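Granddale share offer: your questions

How do I apply for shares?
Fill in the form that came with your Granddale welcome letter and send it back to our Foltby office by the end of September. The smallest order is 19 shares, and you're very welcome to ask for more!

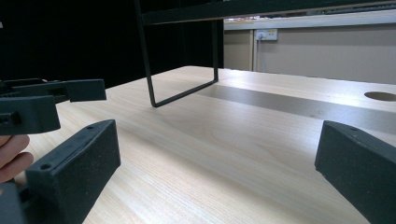
Will I get everything I ask for? We hope so, but if the offer is oversubscribed we'll have to trim the larger orders – anything up to 400 shares is filled first. Do read the prospectus before you decide, and give yourself a clear stretch of desktop like this one, as it's a long document and the tables fold out.

When can I sell? 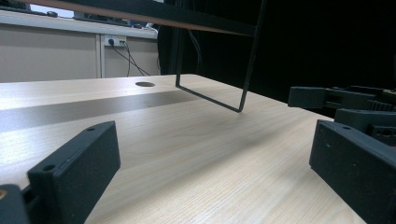 Trading opens at 8 a.m. on the first day of listing, and you can sell any time after that through your own broker. We can't advise you on price, I'm afraid. Paper certificates come by mail, so please don't leave yours lying out on a pale wooden desk like ours – Bronisława Pietrzak on the share desk can replace a lost one, but it takes a while.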